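So we finally made it to the Grendolero home fair in September, after I'd talked about it for ages! The drive took 45 minutes, parking was a dream, and by 11 we were inside with a coffee each (mine was too hot, I carried it around half the morning).

I'd come for the laundry hall, I admit it. Shahab Bagheri had sent me the floor plan with one corner circled in red, and he knows me well. It's baskets, stands, washers, dryers, drying racks, all of it, and I was happy as a clam.

The wicker was my favorite part. I really like a honey-colored weave with a braided rim, and set up on a brown wooden stand it's so much nicer to reach into than one on the floor. Even with a single crumpled navy cloth in it, it looked good! I want one for the upstairs hall. 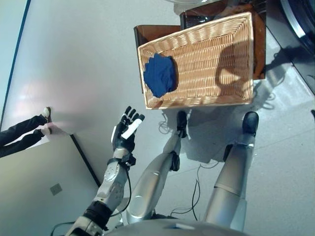
## The washers

Then on to the machines. Ikero and Arango both had big booths, and I picked up a brochure from each and lost one of them before lunch. I spent most of my time looking at front-loaders, sticking my head in drums like a crazy person. I like a door that swings well out of the way, so you can hold a basket right up to the opening and not drop socks everywhere. Ours at home opens toward the wall, and I complain every single time.
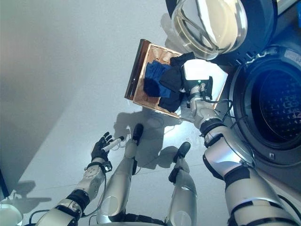

*Blue and black laundry in the basket, washer door open*

Lunch was at the Bruvuvton stand in the back, a cheese sandwich and a very good pickle. We left with sore feet and no washer (yet!), and I still have to measure the hall for that stand.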